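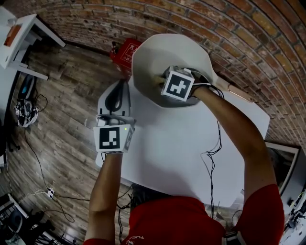

4. Gluing up the stool seat

The Gradetlow plans say this step takes 30 minutes. It took me most of an afternoon, so clear your day.

1. Lay out the three boards with the end grain alternating. Whether that really keeps a seat flat is debatable, but it costs nothing. Mark a big triangle across all of them so you can put them back in the same order.

2. Dry clamp first. If you have to crank hard to close a gap, go back and plane the edges again. The plans claim the clamps will "take care of small gaps." They will, until December, when the heat comes on.

3. Spread glue on one edge of each joint. Brorkia wood glue is what the parts list calls for. I used the cheap stuff from the hardware store and can't tell the difference.

Caution: the Brorkia label promises a long open time. Don't count on it in a warm shop.

4. Clamp from the middle out, switching clamps above and below the boards. Stop when you see a thin bead along the joint.

Note: Ezequiel Quintero wrote in to say he wipes the bead off with a damp rag. I scrape mine once it turns rubbery – a rag pushes glue into the grain, and you find out when the stain goes on.

5. Leave it overnight. The plans say 3 hours. Maybe for handling, but I wouldn't plane it.

6. Trim the seat to 300 mm square. The drawing on the last page has one side at 296, which I take to be a typo, as the leg template only fits the larger size.

7. Sand to 120 and stop. Anything finer is wasted under Yordanov oil, whatever the can says.

Legs are in section 5.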